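Outdoor Route Rules: Your Questions

Dondedari Path Robots, Mindodbridge crew

We get a lot of mail about how we decide where a ground robot may drive, how fast, and who has to be there. Good! We love these questions. Priya Abernathy and Ifeanyi Wike wrote the answers, and they apply to every wheeled robot we run on shared paths.

Do you follow a published standard?

We read the published ones and borrow from them gladly, but what you see here is our own house rulebook. It was written for slow machines on paths shared with walkers, bikes and dogs. If a local rule is stricter than ours, the local rule wins.

How fast can a robot go?

Walking pace, 2 miles per hour, whenever a person is near enough to talk to. On an open stretch with a clear view the operator may ask for more, and the spotter has to agree out loud. A nod doesn't count. We tried nods.

Who has to be present?

One operator and one spotter, every run. The operator holds the stop control and does nothing else with that hand. The spotter watches the path and the people on it, and can call a stop without giving a reason. You argue about it afterward, over coffee if possible.

How do you treat painted lines?

As a hint! Paint wears off, gets patched over, or was put there for some purpose that ended years ago. A robot may use a line to help keep its place, but it must be able to hold its course when the line drops out. Our test for this is 100 feet with line tracking switched off, driven in both directions. It's my favorite test to watch (Priya writing).

What about the edge of the path?

Edges get their own page in the route sheet. Curbs are easy. Crumbled edges are where the interesting work is, where loose chips and weeds blur into the grass and the software has to pick a boundary. We mark the boundary on the firm side of the mess, never in the middle of it. If the crew can't agree where firm ends, take the more cautious answer.

Can a robot cross grass?

Only if the route sheet says so. Sports fields are off limits by default, even when there's no game on. A ball can arrive from a field very quickly, and the people chasing it are looking at the ball. Any path that borders a field is walked by the spotter before the first run of the day.

What does a typical field-side route look like? 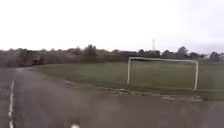
Page last changed: August

Wide asphalt that bends around the grass, a worn white line on the left, a broken edge on the field side and a goal standing out on the grass. I could talk about a stretch like this all afternoon. On the route sheet it gets an edge note, a line note and a field note, and the bend gets a slow marker until the crew has driven it both ways.

Do goalposts count as obstacles if they're off the path?

Yes. They go on the sheet as fixed items. Goals get moved, so check them again each visit and don't trust last month's map.

What gets written down after a run?

Every stop, who called it, and where. Near misses too, including the silly ones. Tveit, our log reader, sorts them by place, and seeing a cluster show up at one corner is a thrill, because then you can go and fix something.

Can I use these rules for my own project?

Please do! Change what doesn't fit, and write to us about what you changed. The crew in Brultport rewrote our whole section on dogs and we've since adopted theirs.

Related
Filling in a route sheet
Stop calls: who, when and how loud
Sharing a path with dogs (Brultport version)
Form 2319: near-miss report

Contact: Dondedari, Mindodbridge, extension 3119 | Copyright Dondedari | Back to top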